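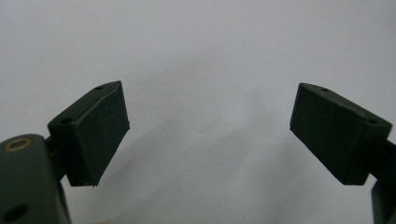

Prillholm助成事業　中間報告
遠隔地における事件・事故報道の初動確認体制づくり（Walis地区）

本報告は、助成開始から五月末までの進み具合をまとめたものです。申請書に書いた見通しのうち、いくつかはすでに外れています。先に結論めいたことを書くと、初動の確認は以前より丁寧になりましたが、それが助成のおかげなのか、たまたま大きな事件が少ない時期に当たったのか、現時点では判断がつきません。

1．これまでの経過

Walis地区は編集部から車と船を乗り継いで行く内陸部で、事件や事故の第一報はほとんどが電話か転送メッセージで入ります。従来は警察の発表を待たずに住民の話だけで記事を出し、翌日に年齢や場所を直すということが繰り返されてきました。今回の事業では、地区内に住む通信員を置き、第一報から掲載までの間に必ず二つ以上の経路で確認をとる、という手順を試しています。

通信員には17人の応募があり、研修を最後まで受けたのは九人です。残りの方が離れた理由は聞き取れた範囲でまちまちで、鉱山や伐採の仕事の時期と重なったという話が多い一方、謝金が安すぎるとはっきり言われた例もありました。申請時に「地域に定着した通信員網」と書きましたが、九人のうち月に一度でも連絡が来るのは五人です。網と呼ぶには目が粗すぎると思います。 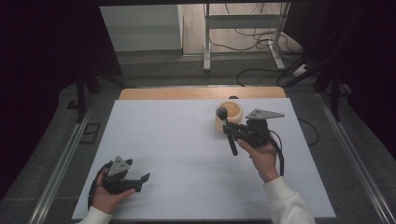
研修そのものの評判は悪くありませんでした。終了時のアンケートは好意的な回答ばかりでしたが、講師が部屋にいる前で書いてもらったもので、あまり当てにしていません。次回は無記名で、後日回収にします。

2．確認手順の運用

対象期間に通信員または住民から入った第一報は100件ありました。内訳は交通事故と河川事故が多く、次いで窃盗、傷害、火災の順です。このうち二経路の確認がとれてから掲載したものが50件、確認がとれず掲載を見送ったものが30件、残りは確認が一経路のまま、編集責任者の判断で「未確認」と明記して掲載しました。

数字だけ見れば半分は手順どおりです。ただ、二経路と数えたもののなかに、同じ人から話を聞いた二人の住民がそれぞれ電話をくれた、という例が混じっていることが後で分かりました。手順書では「互いに独立した経路」としていましたが、独立かどうかを誰がどう確かめるのか書いていませんでした。遡って調べ直していますが、通話記録の残っていないものは確かめようがありません。よって上記の50件という数字は上限と読んでください。

見送った分についても、慎重さの成果と数えてよいかは疑問です。後に警察発表で事実と分かったものがあり、その間は他の媒体やSNSの不正確な話だけが流れていました。住民からは「載せないなら何のための通信員か」という声が届いています。もっともな意見で、こちらにうまい答えはありません。 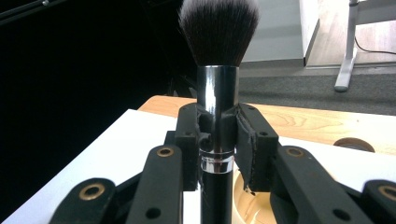 グリッパーに挟まれたメイクブラシ

3．記録システムについて

第一報の受付と確認状況の記録には、申請どおりJednessを導入しました。導入費は予算内に収まりましたが、電波の弱い地域では入力画面が最後まで開かないことがあり、通信員は結局、紙に書いて町へ出たときに電話で読み上げています。それを編集部の当番が打ち込むので、手間は導入前より増えました。

納入元からは次の更新で改善するとの説明を受けています。同じ説明は前回の打ち合わせでも聞いており、期日を文書で出してもらうまでは改善を前提にした計画を立てないことにしました。オフライン入力が使えない状態が続くなら、後期の利用料を解約し、紙の帳票の印刷と通話料に回したいと考えています。費目の変更にあたるため、承認の要否をご教示ください。

4．被害者・遺族への配慮

事業の二つ目の柱である取材時の配慮については、遅れています。指針の草案はできました。現場にいた子どもの年齢や様子をどこまで書くか、家族の名前をいつ出すか、亡くなり方をどこまで具体的に書くか、といった項目を立てています。子どもの特定につながる記述は原則として載せないという一点では、編集部と通信員の意見が一致しました。

一致しなかったのは氏名です。小さな集落では、名前を伏せても場所と時刻で誰のことか全員に分かります。通信員の一人からは、伏せるのは町の読者への体裁にすぎないのではないかと言われました。草案では暫定的に「家族への連絡が済むまで伏せる」としていますが、連絡が済んだことを誰から聞くのかが、2で書いた独立性の問題と同じ形で残っています。

相談窓口の案内を記事末尾に付ける運用は始めました。効果は測っていませんし、測れるとも思っていません。案内している番号のうち一つは、こちらから昼と夜にかけてみたところ、夜はつながりませんでした。つながらない番号を載せ続けるのは害のほうが大きいと考え、今は外しています。

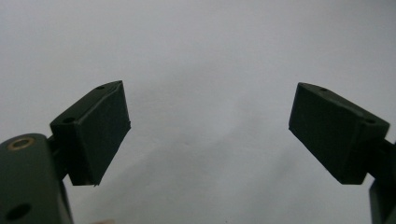 開いたグリッパーの指先

5．外部評価

Ó Riainによる中間の外部評価は、聞き取りが終わり、報告書の素案を受け取った段階です。素案は全体に好意的で、読んでいて面映ゆいほどですが、根拠の多くが編集部側への聞き取りに寄っています。Walis地区の住民で話を聞いてもらえたのは船着き場の近くに住む方に限られ、奥地の集落は日程の都合で訪問されていません。

評価者には、素案にある「住民の信頼が高まった」という一文について、元になった回答を示すか、削るかしてほしいと伝えました。返事はまだです。最終版がこのままの文面で届いた場合、当方の見解を別紙で添えて提出します。

6．会計

支出は人件費と通話料が予算を上回り、旅費が下回っています。旅費が余ったのは節約の結果ではありません。雨期に船が出ず、予定していた巡回研修を二度取りやめたためです。余った分は後期の巡回に充てたいところですが、後期も同じ時期に雨が来ますので、二度とも実施できると約束はできません。内訳は別添の収支表のとおりです。領収書のうち船賃の一部は手書きの受取しかなく、貴財団の規定で認められるかどうか、事前に確認をお願いします。

7．後期の予定

手順書の「独立した経路」の定義を書き直し、最初に話を聞いた相手が誰から知ったのかを必ず記録する欄を設けます。帳票は一枚に収めます。通信員の追加募集は、いまの九人への謝金を見直してからにします。人数を増やしても連絡が来なければ同じことになるので、申請書に掲げた目標人数は取り下げさせてください。

取材時の配慮の指針は、氏名の項目を未決のまま試行に入ります。全項目がまとまるのを待っていると事業期間が終わってしまいます。試行中に出た苦情と訂正は、掲載の是非にかかわらずすべて最終報告に載せます。

訂正記事の本数は、前期の実績として今回載せるつもりでしたが、助成前の訂正が紙面にしか残っておらず、比較できる形になりませんでした。古い紙面を当たる作業を続けていますが、欠号もあり、間に合うかどうかは分かりません。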